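Soup Night is back at the Loltomis hall, and bring your own spoon

11 Nov 2022

If you drove past the old Loltomis grange hall last night and wondered why every light was on and the parking lot was full clear out to the ditch, I can tell you, because I was inside eating. Soup Night is back after two winters off. I went home with a full stomach, a burned tongue and a jar of somebody's pickled beets that I don't remember agreeing to take.

I've been writing up small doings around here for a while now, and this is the one event people stop me about at the gas station. When's soup coming back? Is soup coming back? Well, it's back, and it's going to run right through the cold months.

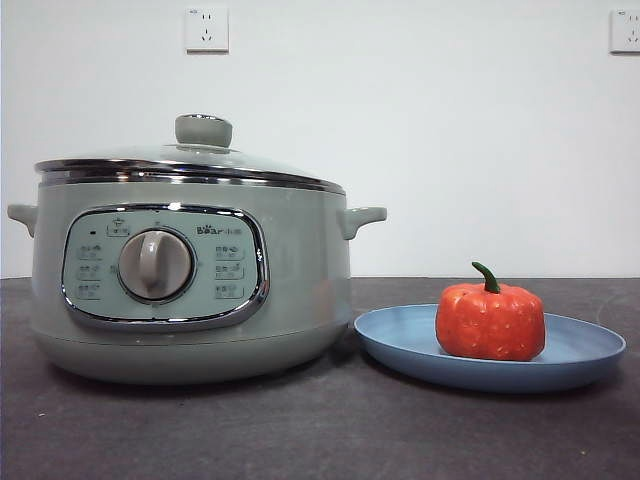
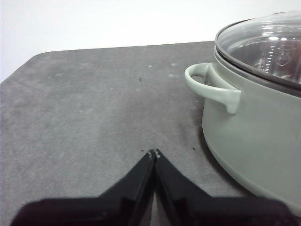 A green pot on a dark gray surface.

For anybody who moved here lately, the idea is pretty simple. You bring a pot of something hot, or you bring bread, or you bring eight dollars, and you sit down with whoever happens to be at your table. The money goes toward heating the hall, which has needed a new furnace for as long as I've lived in town (the old one still bangs like someone's trapped in the basement with a hammer). There's no program and no speeches. One year a man tried to give a slide show about his trip down the Danube and people were polite, but it hasn't been repeated.

Ximena Durán got the whole thing going again. She runs the Saltness Bakery out on the river road, and back in July she started asking her customers if they'd come to a supper if she set one up. She kept the names on the back of a flour sack taped up beside the register. By the end of the month she had 47 of them, and she told me that was when she figured she'd better go ask about the key.

"I thought I'd get maybe a dozen people and we'd all feel a little silly in that big room," she said, while cutting bread faster than I've ever seen anyone cut bread. "Then I ran out of flour sack."

The sign-in book by the door had 66 names in it when I left, and that doesn't include the little kids, who mostly spent the evening under the coat rack with a flashlight. They had to go get the extra chairs out of the shed, and those chairs were cold! I know because I got one.

Now, the soups. I tried six, and I'm not sorry. There was a split pea so thick the ladle stood up by itself, and a chicken and rice that tasted like being home sick from school, in the good way. There was a corn chowder with a lot of black pepper in it, and a beet soup (see above, about the jar), and a lentil one with lemon that I would never have picked off a menu and went back for twice. My favorite was the green chile and pork from the Cárdenas family, who own the feed store and who have apparently been keeping this from the rest of us for years. I asked for the recipe and was told it starts with getting up at five in the morning, so that's probably the end of that.

I'll say one thing about the bean soup, which I didn't count as one of my six because I only had a spoonful. Somebody salted it and then somebody else came along and salted it again. It happens. If it was yours, you already know, and the bread helped.

Ximena brought the bread herself, big round loaves with a dark crust, plus a tray of rolls that disappeared before the second table got called up. There was some grumbling about that from the second table — I was at the second table — and she says next time the rolls will be split into two baskets and one of them will stay in the kitchen until everybody's sitting down.

A few things will be different from how it used to be. The doors open half an hour earlier, so families with small kids can eat and get home. The dishes get done by whoever sits at the table nearest the kitchen, which explains why that table filled up last. And there's a card in front of each pot now saying what's in it, after a mix-up a few winters back involving a vegetarian and a ham bone. Please fill out your card. "Grandma's soup" isn't enough information, as one of our cooks found out when the line stopped dead in front of her pot and people started asking questions.

Also, please bring your own spoon. The hall had a whole drawer of them once and it has hardly any now, and I'm not accusing anybody, but go look in your kitchen. If you find one with a little wheat pattern on the handle, it would sure like to come home. I found two of them in mine this morning, so I'm in no position to talk.

If you're bringing a pot that plugs in, put your name on the lid and the base both, and get there early enough to find an outlet. The ones on the stage side work fine. The ones along the north wall are on the same circuit as the coffee urn, and we all found out about that last night at the same moment, in the dark. Somebody started singing, and then the lights came back on and he stopped, and now he won't admit to it.

The furnace fund did well. Ximena hadn't finished counting the coffee can when I left, but she was smiling at it. The hall has already had a man over from Kemero Heating to take a look downstairs, and he came back up and asked if he could take a picture of the thing to show his dad. I'm told a price is coming.

The next supper is in two weeks, same place, and the theme is going to be chili, any kind, with beans or without. I expect there will be arguments. If you can cook, sign up on the new sheet at the Saltness register, which is regular paper this time and has plenty of room. If you can't cook, they could really use a couple of strong backs to carry chairs over from the shed a few hours ahead, so they have a chance to warm up before anybody has to sit on one.

I've already signed up for cornbread. The blue casserole dish with the chipped corner is still on the kitchen counter at the hall, if it's yours, and so is one left mitten, kid size, red.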